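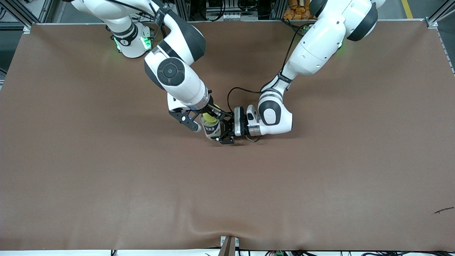
Orla Fennimore

October, Sunday, kettle on just after two

Right, the white glaze. I said I'd write this up properly before I forgot which bucket was which, and I've already half forgotten, so apologies in advance for the state of the middle bit.

The crawling is back. Anyone who unloaded the last firing will know, you'll have seen the bowls on the drying rack with the bald patches round the inside. It's our ordinary satin white, the one we've mixed from the same card for ages, on the Plustgate stoneware, fired in the Gaber on the usual slow programme. Nothing on the card has changed. The card has a new tea stain, but that's mine and it's over the cobalt line, which we don't use in the white anyway.

For my own benefit, what it looks like: the glaze pulls back from the inside corner where the wall meets the foot, and rolls up into a fat little lip, and you get bare clay in the gap. Outsides are mostly fine. Flat plates are fine apart from the rims. Mugs are bad where the handle joins. So it's the thick places, or the places where I blow off dust and miss some, or both. I've been telling everyone for weeks that it was dust (sorry) and making you all sponge your pots twice, and I now think the dust was only ever a small part of it.

What I did on Friday night was dip a row of broken bisque bits in the big bucket and just leave them on the bench to dry while I cleared up. When I came back there were cracks. Not fired, not anywhere near the kiln, just dry raw glaze with hairline cracks all through it like the bottom of a puddle in August! You could lift a flake off with a fingernail. Well, of course that's going to crawl. Once it's cracked it only has to melt and pull itself together into islands and there you are. I was quite cross that I hadn't looked at a dry pot closely before, I've been looking at fired ones with a torch like a detective.

So why is it cracking in the bucket we've always used? My list, in the order I thought of them:

Too much clay in the recipe. There's always been a lot of ball clay in it. That's what keeps it floating, and it's also what shrinks when it dries.

Glaze going on too thick. Possible. The bucket's been left with its lid off more than once (not naming anybody, could well have been me) and it was like custard when I stirred it.

New bag of frit. We moved over to the Pliridier in the summer when the old stuff ran out. I weighed it in one for one and never tested it. I know, I know.

Something odd about the bisque. Can't rule it out, the Gaber was firing a bit cool on the bottom shelf before we had the element changed, and cool bisque drinks up glaze like nobody's business.

Started with the thickness as it's the easiest. I weighed a litre of the glaze, jug zeroed first, and got 1,561 grams. That's heavy for us! The card says nothing at all about what it should be, so I've gone by the note in the front of the old green book, which is a good bit lower, and let it down with water a cupful at a time, sieving in between. Took ages. My arm is still complaining. I've marked a line on the inside of the bucket in wax crayon, and please, if the level's dropped below the line and nobody's been glazing, top it up with water and don't just stir it and hope.

Thinned glaze on the same bisque bits: fewer cracks, still some in the corners. So better but not cured. Wrote that on the lid.

Next the clay. This is the one I'd read about and never bothered with. You take part of your ball clay or china clay and roast it first, so it's done its shrinking before it ever gets into the bucket, and leave enough raw to hold everything up. I put a biscuit-fired bowl full of china clay in the bottom of a bisque firing last week, loosely filled, and it came out looking exactly the same as it went in, which was disappointing, except it's gritty between the fingers and won't stick to itself any more. It weighs a bit less for the same amount, as the water's gone out of it, so you have to use slightly less than the card says. I worked it out on the back of an envelope and then lost the envelope and had to work it out again. It's now in pencil in the margin of the card, next to the tea.

Made up three small pots of glaze, in the yoghurt tubs:

Tub A, the card as it stands, watered down to the new line.
Tub B, half the china clay swapped for roasted.
Tub C, nearly all of it swapped, with a pinch of bentonite to keep it from setting like concrete.

I dipped test tiles out of each, one quick dip and then a second dip over half, so there's a thick end and a thin end. I've done them on the L-shaped tiles, since flat ones would tell me nothing about corners. The tile numbers carry on from the Steltavex batch, so the first of these is 423 and they go up from there, written on the back in iron oxide. If you find a tile with no number on it, it's from before I remembered to write them. Bin it, or let me make up a story about it.

Dry results, before firing: A cracked on the thick end, a bit in the corner. B had nothing I could see on the thin end and one faint line on the thick. C no cracks anywhere, but it was powdery and came off on my sleeve, and I wouldn't fancy carrying a whole board of pots across the yard in it. Also C had settled to the bottom of its tub by the time I'd washed up. I could stand a spoon in it. Bentonite clearly wants mixing with hot water first and I'd thrown it in dry like an idiot, so that's not a fair trial and I'll do it again.

They went in on the middle shelf with somebody's planters. I'd have liked a set on the bottom too, what with the cool spot, but there wasn't the room.

Opened it this morning, earlier than I should have, gloves on. A has crawled in the corner on the double-dipped end, smaller than on the bowls but it's there. B is lovely. Really lovely, a bit silkier than the old white if anything, and it breaks to a warm brown on the edge the way it used to do before the summer. C is fine in the corners and has pinholes all over the flat, which I'm putting down to the powdery surface though I wouldn't swear to it.

I don't think this lets the Pliridier off, mind. All the tubs had it in. I've still got a scoop of the old frit at the bottom of its sack and I'd like to run A again with that, thick as before, and see if it cracks. If it doesn't then it was the frit all along and I've been roasting clay for fun. The kiln has 16 hours of cooling left in it after a glaze firing if you're patient, and I'm not, so I want to put that one in midweek when I'm too busy to come and peer through the spyhole.

While I was at it I went through the rest of the shelf. The celadon is all right. The tenmoku has a skin on it and smells of eggs, I've put a drop of bleach in and left the lid ajar, don't panic if you get a whiff. The blue one with no label turns out to be washing-up liquid. I've moved it to the sink.

Jobs from all this:

Roast more china clay. A 7 litre bucketful would see us through to spring I should think, but it can't all go in one bowl, the middle won't get hot enough. Spread it across a few shallow ones.

Sieve the big bucket again, the fine mesh this time. The coarse one has a hole near the rim, so hold it level or you'll be sieving nothing.

Reweigh the litre jug after it's sat a few days and write the number on the lid under mine.

Ask whoever ordered last time whether the Plustgate came from the same batch as the spring lot. The bags look a shade greyer to me, but they've been next to the window.

Please don't glaze anything you care about in the old white until I've converted the whole bucket. Use the celadon, or wait. The bowls with bald patches can be warmed up and patched with a thick dab and refired, I've had that work before on a small gap. The ones with the really big gaps I'm keeping for strawberries, they drain beautifully.

Forgot to say, tile 423 is on the windowsill with its corner facing out. Leave it there, I want to look at it in proper daylight tomorrow.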